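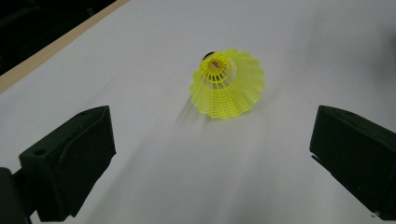 November 26, 2020

I spent most of this month picking up shuttlecocks. The project is called Bumura, and the goal is a small arm that can clear a table of sports gear and put each thing in the right tub. Balls went well. Shuttlecocks did not, so I went back to collecting examples by hand, with the gripper held in my own fist and the camera riding on top of it.

The tally as of last night is 3,619 usable grasps. That covers all the objects, and the yellow nylon shuttlecocks are now the biggest single group. I had planned on far fewer. The trouble is that a ball looks the same from every side and a shuttlecock does not. On its side, it has a narrow hard end and a wide soft end, and where you close the fingers matters a lot. Close on the skirt near the rim and it folds. Close on the collar, where the ribs come together, and it holds. Close on the base alone and it tends to squirt out forward.

My first batch back in February was bad in a way I didn't see until training. I always set the shuttlecock down the same way, base toward me, because that's how my hand wanted to put it down. The model learned to reach for the near end. Turn the thing around and it pinched the edge of the skirt every time. I threw out most of that batch and kept a few for testing.

Now I drop it from a hand's height and leave it how it lands. If it rolls off the table I pick it up and drop it again. If it lands close to the edge, I leave it there, since the arm will have to deal with that too. I start each recording with the fingers wide open and well back from the object, then move in at a steady speed, close, lift, hold for a moment, and set it down. A session is 60 of these. After that my wrist gets tired and the approach gets sloppy, and I can see it in the data.

A few notes on what I keep and what I delete.

Misses stay in if I recover. If the fingers bump the skirt and I back off and try again, that is useful. The model needs to see what a second try looks like. If I miss and then grab it with my other hand, the whole take goes.

Slow takes stay in. Stopped takes do not. I had a habit of pausing just before closing, to check my alignment, and the first model copied it perfectly. It would hover over the shuttlecock and sit there. I trimmed the pauses out of some takes by script, but it was cleaner to record them again without stopping.

Lighting is the thing I have changed least, and I know that's a weak spot. The table is white and the light is soft and comes from overhead. Yellow on white is easy to see. I have a darker mat on order and I plan to do six sessions on it before I touch the training settings again.

The fingers are on their fourth version. The earlier ones were flat on the inside. The current ones have a shallow curve and a small lip along the top, and that lip does more than I thought it would. It keeps the collar from riding up when I lift. The downside is that everything I recorded with the flat fingers now looks a little wrong to the camera, because the fingers take up so much of the view. I tried mixing old and new and the results were worse than with new alone.

Illés is the name of the labeling tool I use, and I've complained about it here before. The new release fixed the bug where marking a take as bad also marked the one after it. I went back through the Temstead set and got 4 sessions' worth of good takes back from that.

I also tried the Jetside trainer on the full set. It runs faster on my machine than what I had, but it wants the gripper width in meters and mine was logged in millimeters, so the first run was junk. The second is going now and should be done by tomorrow morning. Feather shuttlecocks are next, once I find some I don't mind wrecking.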